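4. Your first pillow run

If you're reading this, you've finished section 3, both arms have homed without yelling at you, and you're ready for the fun part! I'm Chrysanthi, I run the two-arm group in the Zisska club, and I wrote this section after watching a whole lot of new members get stuck in the same places I did. Keep it open on your phone while you work. The task is simple to say: pick the pillow up, get both grippers on it, set it on the sofa seat. It takes most people a few tries (I needed all of a Tuesday evening).

Before you start

You need a partner. One of you drives the leader arms and the other one stands by the stop button with a hand near it, the entire time. Swap after every batch so you both learn both jobs.

Caution: no loose sleeves, no lanyards, and long hair tied back. The arms don't know you're there.

Setting up

1. Park the base facing the sofa and lock all the wheels. Give it a shove with your hip. If it rolls, lock them again.

2. Check the gripper cables. Each one should have enough slack to make a loop when the arm is folded in. Bend the wrist by hand all the way left, then all the way right, and make sure nothing pulls.

3. Switch on the laptop first, then the arms. If you do it the other way around, Skusano won't find the left arm and you'll have to start over.

4. Open Skusano and load the profile called Pallico. It's the soft-object profile Evander Hepburn made in October, and it closes the fingers a lot more gently than the default one.

5. Set the grip force to 36 for both sides. Please don't go higher just because the pillow slipped once! We've had a seam split that way.

6. Put the pillow on the floor in front of the armrest, with clear floor on all sides of it.

Note: if Skusano shows error 266 at this point, one of the grippers lost its zero. Close both grippers fully, open them fully, press Reset, and it goes away.

Doing the lift

7. Bring the left arm down until the fingers are on either side of a fold. Don't try to grab the pillow flat, you'll only skate across the top of it. Pinch the fabric together with your free hand before the arms go live if you want an easier first try (that's allowed, we all did it).

8. Close the left gripper and wait a second. Then lift straight up, slowly, until the pillow hangs clear of the tiles.

9. Now bring the right arm in from underneath with its fingers open. Go under the low corner nearest the sofa and stop just short of touching.

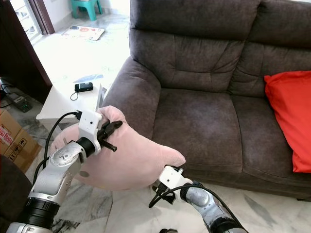

Step 9: left gripper closed on the pillow, right gripper still open just underneath.

10. Hold still there and breathe. I mean it, this is where everybody rushes. Look at the pillow, then at the right fingers, and ask your partner what they see from the side, because from the driver's view it's really hard to judge how far apart they are.

11. Ease the right gripper up until the fabric sits between the fingers, then close it.

12. Move both arms together toward the seat. Keep your hands the same distance apart the whole way. If they drift, the pillow stretches and the left side usually lets go first.

13. Lower it onto the seat cushion, open the right gripper, then the left, and back both arms away before you turn.

Caution: keep the forearms off the sofa armrest. It's soft, so you won't feel much through the leader arms, but the motors are pushing against it and they heat up fast.

Saving your runs

14. Press Save only if the pillow ended up on the seat. If it dropped, press Discard and go again. Bartosz looks through every saved run and he will send the bad ones back to you, very politely, with timestamps.

15. Name the file with your initials and the run number. We're aiming for some 300 good ones before the regional meet, so every tidy run helps!

16. Stop after 4 saved runs and swap with your partner, even if you're on a roll.

If it keeps going wrong

Pillow swings a lot after the lift: you're lifting too fast. Drop the speed slider by one notch.

Right gripper closes on air: you stopped too low. Redo step 11 and go up a little farther than feels right.

Left arm lags behind your hand: save what you have, quit Skusano, and check that the blue USB plug is pushed all the way in.

Anything that smells warm: stop button, power off, and come find me or Rory Carnegie before you turn it back on.

Once you have two clean batches in a row, go on to section 5, which is the folded towel.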